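Two-Arm Cup Sorting on a Shared Workshop Bench
Final project report — Caoimhe Ó Briain and Aileen Manalo
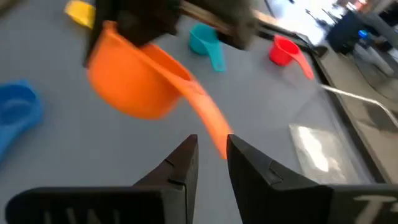 1. Goal

We wanted a pair of small robot arms to pick up plastic measuring cups from a table, pass them from one arm to the other, and stack them in order of size. Nested measuring cups are cheap, they come in different colors, and the handles make them awkward to grip. We thought the colors would make the vision part easy and leave us time for the handover. The handover took most of the term anyway.

The work was done in July and the weeks before it, in the shared workshop. We had the bench from 4 p.m. until closing, and everything had to be taken down or pushed to the back when another group needed the space.

2. Hardware

Both arms use the same printed design, which we called Vevesa. The gripper fingers are black with sloped faces that come to a point. The first fingers had flat ends and could not get under a rim when a cup was lying on its side. The pointed ones could. They also have a small notch near the tip, which Aileen added so that the edge of a cup would settle in one place. Each arm has a camera at the wrist looking out over the fingers.

The arms are clamped to the table. On our first setup only one side was clamped properly, and the base crept a few millimeters during a long run. Every grasp after that was off by the same amount and we spent an evening looking for the error in the software.

3. Software

The control program is called Galtiso. It has a part that finds cups by color, a part that plans the arm motion, and a part that decides which cup to go for next. For the motion planning we divided the space over the table into a grid and ran Dijkstra's algorithm on it. Caoimhe wrote the first version with cells that were too small, and planning a single move took 24 seconds. With larger cells it took 3 seconds, and we left it there.

The logging tool, Werkard, saves the joint positions and a wrist image at every step. We did not plan to write it, but without it we could not tell a missed grasp from a dropped cup. By the end it had stored 1291 handover attempts, including the ones where we were only testing the fingers.

4. The handover

One arm grips a cup by the rim and carries it over the other arm, which waits with its fingers open and pointing toward the cup. The second arm closes on the handle, and the first one lets go. In our first version both arms moved at the same time. The wrist camera picture was too blurred for the color finder to say where the handle ended, so the receiving arm often closed on nothing.

We changed three things:

The carrying arm now stops and waits before the other arm looks for the handle.

The receiving arm closes slowly and checks the motor load before reporting a grip.

The carrying arm opens only after that report — before this, it opened on a timer.

5. Results

For the final test we did 20 handovers in a row without touching anything in between except to put the cups back. Seventeen worked. Two of the failures were cups that turned in the grip so that the handle pointed the wrong way. In the other one the color finder mixed up red and orange late in the afternoon, when sunlight was coming in low through the window.

Stacking was less reliable. The larger cups went down fine, but the smallest one usually caught on the rim of the one under it and tipped. We did not get a full stack without help.

6. What we would change

The color thresholds should be set again at the start of each session, or we should put a lamp over the table and a blind on the window. A soft pad on the fingers would probably stop the cups from turning. We bought rubber sheet for this but had not cut it by the end of the project. Whoever takes over the arms will find it in the drawer under the bench, with the spare motor horns and the 3 mm screws.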